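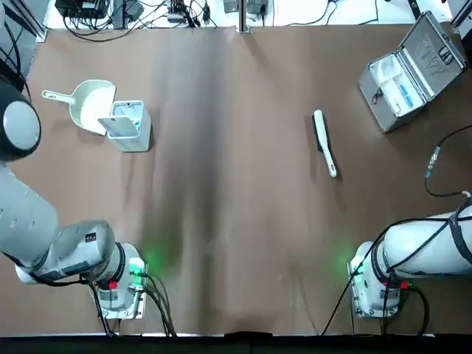 Jouets d'occasion : trier, laver, vérifier avant de donner aux petits

21 juillet 2022

Vide-greniers dimanche, trois sacs de jouets rapportés. Comme chaque été. Alors je remets mes trucs au propre, on me les redemande à chaque fois. Dans le désordre, désolée, je tape ça entre deux lessives.

Avant tout : les piles boutons

Premier geste, toujours. Tout ce qui clignote, chante, vibre : on retourne et on cherche le compartiment. Il doit fermer avec une vis. Un clapet qui s'ouvre à l'ongle, c'est non. Un enfant qui avale une pile bouton, c'est une urgence, même s'il a l'air d'aller bien : on appelle le 15 tout de suite, on ne fait ni boire ni manger, on ne fait pas vomir. Les piles usées vont dans un bocal en hauteur avec un bout de scotch sur chaque face, puis au bac du supermarché. Pas dans le vide-poches de l'entrée.

Les aimants

Les petites billes aimantées, je ne garde pas. Jamais. Même dans leur boîte, même pour les grands, parce que le petit frère passe derrière. Pour les plaques de construction aimantées, je regarde la soudure tout autour, à la lampe. Une fente, un angle qui baille, poubelle. Secouer près de l'oreille aussi : si ça cliquette dedans, l'aimant s'est décollé.

Tirer, tordre, appuyer

Yeux de peluche, boutons, roulettes, nez, sifflets. On tire franchement, comme le ferait un gamin de 2 ans fâché. Ce qui vient vient. Je recouds les yeux au fil (brodés, c'est encore mieux) et je jette les roues qui se déclipsent. Pour la taille des pièces, le rouleau de papier toilette vide dépanne : si ça passe dedans, pas pour les moins de trois ans. Et si ça passe pas mais que c'est limite, je mets de coté quand même.

Ficelles : les jouets à tirer, je raccourcis le cordon. Rien de long autour du lit.

Laver le plastique

Bassine d'eau tiède, liquide vaisselle, vieille brosse à dents. Rincer, égoutter sur un torchon, laisser sécher une nuit. Les briques dans un filet à linge, lavage à froid, sans essorage. Pas au lave-vaisselle, j'ai ruiné une ferme complète comme ça, les vaches toutes molles.

Traces de feutre : un peu d'alcool ménager sur un coton, fenêtre ouverte, on rince bien après. Essayer dessous d'abord, ça mange certaines peintures. Et ne jamais mélanger javel et vinaigre, je le répète tous les ans.

Jouets de bain

Ceux qui ont un trou : presser dans un verre d'eau claire. S'il en sort des petites peluches noires, dehors. J'ai longtemps essayé de les récupérer au vinaigre, ça revient toujours. Pour les neufs, une goutte de colle chaude sur le trou avant le premier bain, et on revérifie qu'elle tient de temps en temps.

Le bois

Chiffon humide, pas de trempage. Sécher debout. Une écharde, un coup de papier de verre fin et on n'en parle plus. Peinture qui s'écaille sur un vieux jouet de grenier : étagère, déco, mais pas dans la bouche. On ne sait pas ce qu'il y a dedans et on ne ponce pas pour voir.

Peluches

À 60 si l'étiquette veut bien. Sinon sac congélation, congélateur deux ou trois jours pour les acariens, puis lavage doux. Séchage complet, le coeur met longtemps, environ 3 jours chez moi quand il fait lourd. Celles à billes : je vérifie chaque couture avant, sinon bonjour le filtre.

Marquage et notice

Chercher le CE, le nom du fabricant, une adresse. Rien du tout sur un jouet électrique, je ne branche pas. Un chargeur sans marque, pareil. Pour les rappels, taper le nom sur Rappel Conso avant de ranger, ça prend une minute. J'ai pris l'habitude de photographier l'étiquette avant qu'elle disparaisse au lavage.

Ranger

Bacs sans couvercle lourd, ou alors un couvercle qui ne retombe pas. Les jeux des grands en haut, fermés. En octobre je refais un tour complet avant les cadeaux, et ce qui est cassé ne va pas « au cas où » dans le garage. Enfin, en principe.

Ha oui, les ballons de baudruche éclatés : ramasser les morceaux de suite, tous, même sous le canapé.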